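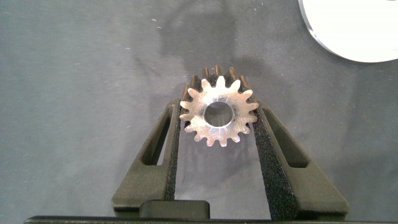

Spur gear, new grippy pads, view from the wrist cam.

OK so I promised a thread on the Mendside finger kit once I'd had it on the arm long enough to have opinions. I have opinions! Going to try to keep this short (I won't).

What you get: two slotted fingers, a set of stick-on pads, a bag of screws and a folded sheet of instructions in very small print. Mine came from Vulstead, 200 bucks with shipping. They sell the pads separately too, more on that in a minute.

Why I wanted it: I load little metal gears into a fixture for a side job, and the stock rubber fingers on my gripper hated them. All those teeth, barely anything to hold on to. Gears would roll as the fingers closed and I'd be fishing them out from under the table with a magnet.

The pads are the whole story here. They're rough, kind of like sandpaper, and the teeth tips settle right into them. Pinch it left and right, lift, and the bore is facing the camera so my centering check can find it. That check used to fail all the time and I blamed the software for months. Sorry, software.

Numbers, for the people who always ask: I ran a batch of 600 over the long weekend and dropped 12. Same gears, same arm, same speed as my old setup, which I gave up logging at lunch on day one because it was making me sad.

Most of those drops came late in the run, and I think it was oil. The pads load up with gunk and get slick. A stiff toothbrush brings them back. The instructions don't mention cleaning at all, which seems like a pretty big miss, Mendside!!

Things I like: the long slots in the fingers. I can see a bit of the table through them, and I've run a zip tie through one to keep a sensor cable out of trouble. No clue if that's what they're meant for.

Things I don't like: the screws. Tiny heads, soft metal, and I rounded one off on the very first install. Swap them for decent ones before you start. Also the pad adhesive is strong, so you get one shot at lining it up. (Mine's a hair crooked. It's fine. I think about it every day.)

Somebody asked how it compares to the Bavel fingers. I had a loaner pair last December and they're nicer made, no question, but the pads are smooth and my gears slid around. For boxes or flat plastic parts I'd probably go Bavel.

And yes, it'll mark soft stuff. I tried a painted knob out of curiosity and it came away scuffed. Steel gears don't care. If you're handling anything pretty, test on a scrap one first.

Would I buy it again? Yep, already ordered spare pads. Next up is the Lūse quick-change plate so I can stop unscrewing things every time the job changes. Will post when it shows up, shipping says two weeks.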